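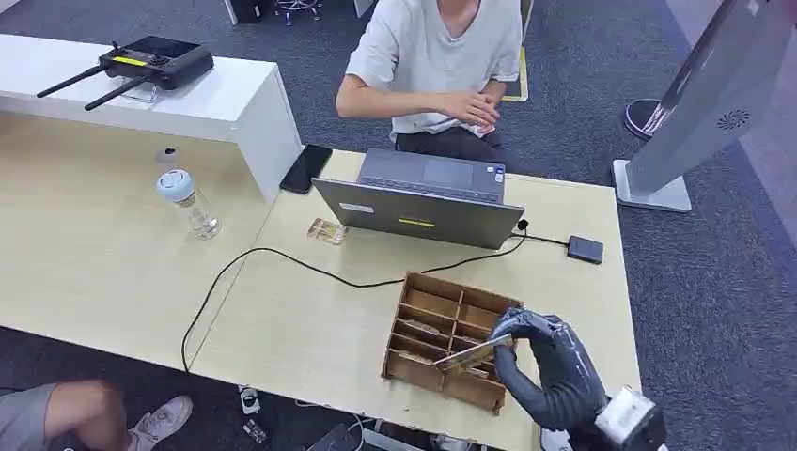
Budgeting for a hand: what did I forget?

Posted by wubshet_bench in Buying & Planning, August
14 replies | 3 shares

Hi all, long-time reader. I'm putting together next year's equipment request for our card sorting work and I could use a sanity check before it goes to Bereket Derese, who signs for everything over lunch money. The job is picking up thin printed cards and putting them into slots, and we want to go from one station to 2.

My list so far is a second hand, a wrist mount, spare gloves and 325 dollars for organizers and cabling. Pindetti quoted the hand with a 10 week lead time. Sirkeseck can ship sooner but wants the whole amount up front, and I don't love that. What would you add??

---

mitudby_mo
Spares! Fingers, specifically. I put in for one spare finger set and we waited 28 days for the next one, with the whole station parked. Also, are you running gloved or bare? Gloves eat more money than you'd think if you're doing thin stock all day.

---

wubshet_bench
Both, depending on the job. I like the grip with fabric on, but bare fingers let me see what each joint is up to. Cards are the annoying part, they're so thin.

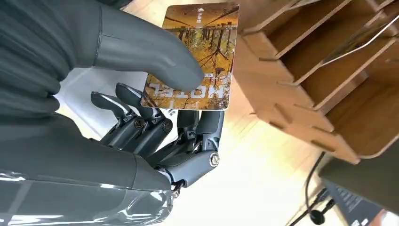

Thumb on top, fingers under the card, slotted wooden organizer next to it.

---

slotcar_dad
I'd skip the second hand completely. Sorry! For flat cards, a suction cup on a cheap arm does the job and you can buy a drawer full of cups for the price of one finger joint. Five fingers for a hotel card is a lot of moving parts to keep alive.

---

mitudby_mo
@slotcar_dad depends what comes after the cards. If they've got odd shapes on the schedule, he'd be buying the hand a year later anyway, probably at a worse price. I do agree you should get a suction quote though, if only so somebody upstairs can see you looked.

---

wubshet_bench
Yeah, odd shapes are planned for spring (cables, bottle caps, that sort of thing), so I'm sticking with hands. But I'll put a suction line in as option B. Fair point.

---

tabitha_k
Is 325 for organizers AND cabling? We cut our own slotted ones out of plywood and the sheet was the cheap part, the hours weren't. Start in cardboard till your slot width settles down, then pay for wood.

---

slotcar_dad
Still think you're overspending, but +1 to cardboard first.

---

wubshet_bench
OK, moving some of the organizer money over to spare fingers and asking Sirkeseck if they'd take half now. Will post the quote when I get it.

Comments (2)

jpl_garage: Put a service visit in there too, ours wasn't included.

nightshift9: following, same request due here next month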